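I got to sit at the Suleck console this month – my first go at steering surgical tools by hand controls, and wow, it's fun!

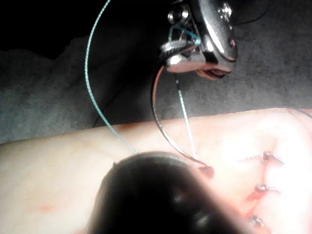 Senyo Yakubu runs the teaching sessions at Dalenora, and he wants 16 good runs from me.
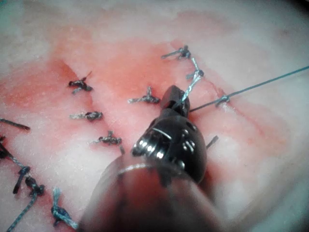 Stitching practice at Dalenora.

Every move I make gets saved for the robot to learn from (wobbles too, sadly).

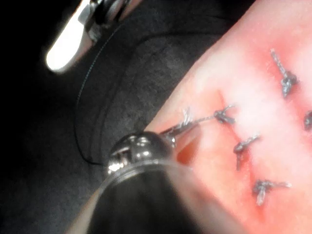
Next up

Knots! I've managed 3 I'm proud of.

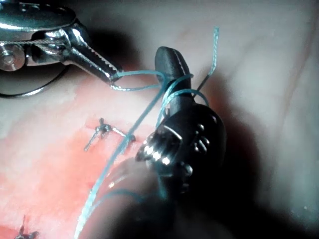
Brindar News, No. 12

Sessions carry on through November.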